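Tendell students train robot arm in simulation ahead of hardware round

Print this article
E-mail this article

Last updated: December 15, 2023

WILTLEY - A student robotics project at Tendell Technical College has finished the simulation phase of a two-term assignment in manipulator control, the engineering department said. The class will move to a physical arm next term, using control code written and tested entirely in software so far.

The project began in August as an elective for second-year students in the mechatronics program. Students work in pairs. Each pair is given the same arm model, the same gripper model and the same set of virtual rooms, and must write a controller that moves the gripper to an object, closes on it and carries it to a target position without striking the table.

The simulation environment, which the class calls Brimby, was assembled by an earlier group of students from open-source physics and rendering packages. It loads a room, a table, an arm and one or more objects from a configuration file, then runs the controller at a fixed time step. Joint angles, joint torques and contact forces are logged at every step. A run ends when the object reaches the target, when a joint limit is exceeded or when the time allowance is used up.

Floor, wall and table surfaces are drawn from a texture library and can be changed between runs. The direction of the light can be changed as well. According to the course outline, the variation is intended to keep students from tuning their vision code to a single background. Shadows cast by the arm itself caused more trouble than the textures did. Several pairs reported that their first object detectors treated the edge of a hard shadow as the edge of an object and sent the gripper to the wrong place.

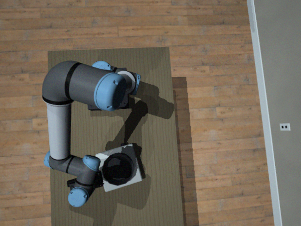 Dark objects were the other common source of error. Detectors based on brightness alone often merged a dark object with the shadow next to it and returned a center point that lay between the two. Most pairs dealt with this by adding the simulated depth channel, which is not affected by lighting. One pair kept the color image only and trained a small segmentation network on 1,000 rendered views, each labeled automatically by the simulator.

Scoring was done on a fixed set of 200 trials that students did not see in advance. The best controller, submitted by a pair working under the team name Xie, completed 188 of them. Its log shows that most of the failed trials ended at a joint limit during the approach, with the wrist turned too far to reach the far side of the table. The remaining failures were slips after the gripper had closed.

The Xie controller plans its path in two stages. The first stage moves the wrist to a point directly over the object at a set clearance. The second stage lowers the gripper in a straight line at reduced speed and stops on the first contact force above a threshold. The department said the approach was slower than others in the class, and that cycle time was not part of the grade in this phase.

Other pairs planned the full motion in one step. These controllers were faster but made contact with the table more often, and the scoring rules count any table contact as a failed trial. Two pairs rewrote their planners after the practice round for this reason.

Each pair also turned in a written report covering the kinematic model, the choice of gripper force and a list of known faults. Reports carried the same weight as the trial score. The course outline requires that at least one fault be reproduced on request, from a saved configuration file, during a review session with the instructor.

For the hardware phase, the controllers will be moved to an arm in the department's lab in Wiltley. Students will have to account for effects that Brimby does not model, including cable drag, backlash in the joints and delay between the camera and the controller. The number of trials will be cut to 40 per pair because of limited lab time. Speed limits will be set in the arm's own control unit and cannot be changed by student code.

Pairs must pass a safety check before their code is allowed to run on the arm. The check consists of a dry run with no object on the table, a test of the emergency stop and a review of the joint limits written into the program. Code that fails any part is returned and may be submitted again after a new simulation run.

The department plans to release the room files and scoring script to other schools after the hardware phase is graded. Student controllers will not be included unless both members of the pair agree. The elective will be offered again in August, with a revised version of Brimby that adds joint backlash as an option.

Print this article
E-mail this article

Related items

Tendell adds second section of mechatronics elective
Wiltley library extends hours for exam week
Line-following contest rules posted for spring
College machine shop to close for equipment move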